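Jatov Institute of Technology
School of Applied Automation
Robotic Handling Practice: Course Handout, Unit 5
End Effectors, Clearances and Working Near the Arm

Scope

This handout sets out the rules that apply to students and staff using parallel-jaw grippers in the Clurkgate laboratory. It is to be read together with the site induction and the manufacturer's manual for the arm in use. Where the two differ, the stricter requirement applies until the laboratory supervisor has ruled on the matter in writing.

5.1 Risk assessment

A risk assessment covers the whole application: the arm, the gripper, the fingers, the workpiece, the fixtures and the people who may enter the space. An arm supplied for collaborative use does not make the application collaborative. A change of finger, a heavier part or a relocated fixture requires the assessment to be reviewed before the next powered run.

Students frequently assess the arm with care and treat the gripper as an accessory. Assessors will look for separate entries on closing force, finger geometry, behaviour on loss of power and behaviour on emergency stop. A gripper that releases its load on loss of power presents a different hazard from one that holds it, and the entry must state which applies.

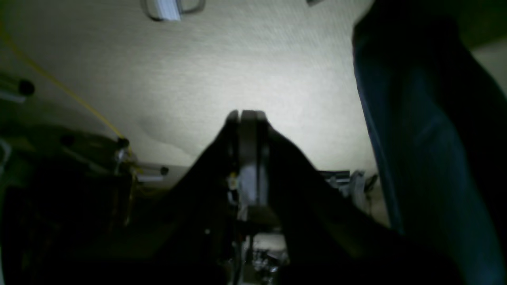
5.2 Pinch and crush points

The gap between the fingers is the obvious pinch point and is seldom the only one. Consider also the space between the gripper body and any fixture, between adjacent links of the arm, and between the tool and the bench at the lowest programmed position. Each point is to be marked on the cell drawing and given a control measure.

For exercises in this unit, closing force is limited to 60 newtons. Tool speed in manual mode must not exceed 285 millimetres per minute during finger alignment. These are course limits and are not to be quoted as values from any published standard.

5.3 Cables and hoses

Cables are to be secured so that they cannot enter the path of the tool at any joint position used in the program. Check the routing at the extremes of travel as well as at the home position. Cable ties are to be trimmed flush. Damaged insulation is reported and the cell is tagged out.

5.4 Persons near the arm

One person holds the enabling device and has control of the cell. No other person may issue motion commands. Anyone standing within reach of the arm must be known to the operator and must have a clear path away from it. Loose clothing, lanyards and jewellery are not permitted. Hands are kept clear of the fingers whenever the drive is energised, including when the gripper is closed.

5.5 Records

Complete the Skoltlow check sheet before each session and file it in the Vrabec log. Incomplete sheets will be returned unmarked. The written assessment for this unit carries 34 marks and is due at the end of October.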